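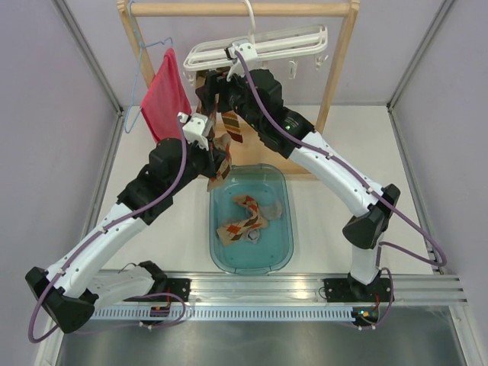

Lavar a mano la ropa delicada tiene fama de pesado, pero a mí me relaja muchísimo, y cuando uno le coge el truco ya no vuelve a meter un jersey fino en la lavadora. Empezad por el agua: templada tirando a fría, en un recipiente ancho. Una tina azul translúcida como la de la foto va de maravilla, y el tendedero de madera conviene tenerlo así, cerca, para no ir goteando por toda la casa (¡ay, mi pasillo!). Poned dos cucharaditas de jabón neutro, removed con la mano y dejad la prenda en remojo 11 minutos, sin frotar.

Después se aclara hasta que no quede espuma y se aprieta con suavidad, enrollada en una toalla. Retorcer, jamás.
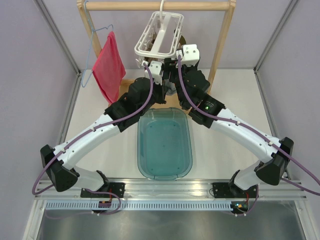
Vaughan Pomare me escribió que con la lana él añade un chorrito de vinagre al último aclarado y que le queda mucho más suelta. Lo he probado con una bufanda vieja y me ha gustado, aunque el olor tarda un rato en irse.

Los calcetines y la ropa interior se cuelgan con pinzas, siempre por el elástico o por la costura.

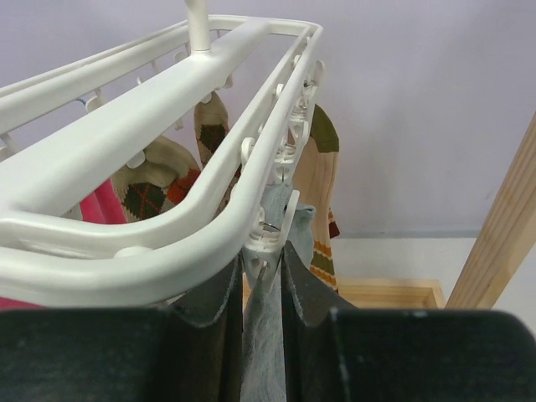
Los jerséis, en cambio, van extendidos en plano y a la sombra, dándoles la vuelta a media tarde. En mayo, con la ventana abierta, los míos se secan en dos días.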